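**Ticket 389: Dark specks on white tabletop, Grinar kitchen**
Opened: Jun 29, 2020
Category: Furnishings and surfaces
Assigned to: Rizal Lumbantobing, Facilities Support
Status: Closed, monitoring

## Issue as reported

A user of the Grinar kitchen reported that the white table shows small dark specks after food preparation and that the specks return after the table has been wiped. The user asked whether the surface coating is breaking down and whether the table should be withdrawn from use.

A similar report was recorded last October for a table in the Swanson building (Ticket 276). In that case the finish was found to be damaged and the top was replaced under the Mustine supply agreement.

## Initial assessment

The table was inspected before any cleaning was carried out. A white plastic cutting board with a banana on it was left in position. Many tiny dark specks were present on the tabletop, most of them below and to the left of the board. Toward the left side the surface was mostly clean.

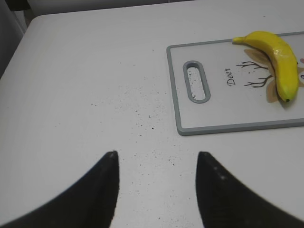 ## Steps taken

1. Board and fruit moved to the counter. The underside of the board was checked and wiped.
2. Specks brushed onto a sheet of paper with a dry, soft brush. All lifted without scraping. No pitting was felt under the fingertips.
3. Table washed with warm water and Trorley neutral cleaner, rinsed, and dried with a clean cloth.
4. Surface re-checked after 63 minutes with the kitchen closed. No new specks were found.

## Finding

The material is loose debris, most likely crumbs. The coating is sound and replacement is not required. The earlier wiping appears to have been done with a cloth already in use at the sink, and this may have carried debris back to the table. The cloth has been discarded.

## Instructions to users

- Brush or sweep crumbs off the table before wiping.
- Lift the cutting board when cleaning. Do not wipe around it.
- Do not use scouring pads or powder on this surface.

The table will be checked again on 3 consecutive mornings. If specks are found that cannot be brushed away, please reopen this ticket and leave the surface as it is until it has been inspected.

R. Lumbantobing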